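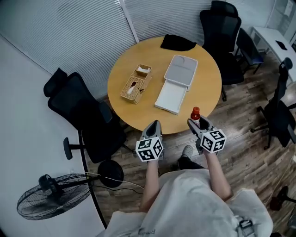
Right gripper fault on the Drulia set, day 5. Jaws stopped closing fully at episode 62 and the log still said closed.

We only spotted it on playback. Everything after 62 has to be checked by hand - 505 episodes in the batch, so that's my week.

Looks like the encoder lost its zero. Power cycling fixed it for 100 grips, then it drifted again.

Safety note for the Bollus team: don't clear a jam with your fingers while it's powered. It can re-home without warning.

Spare encoder ordered. Left one is fine so far.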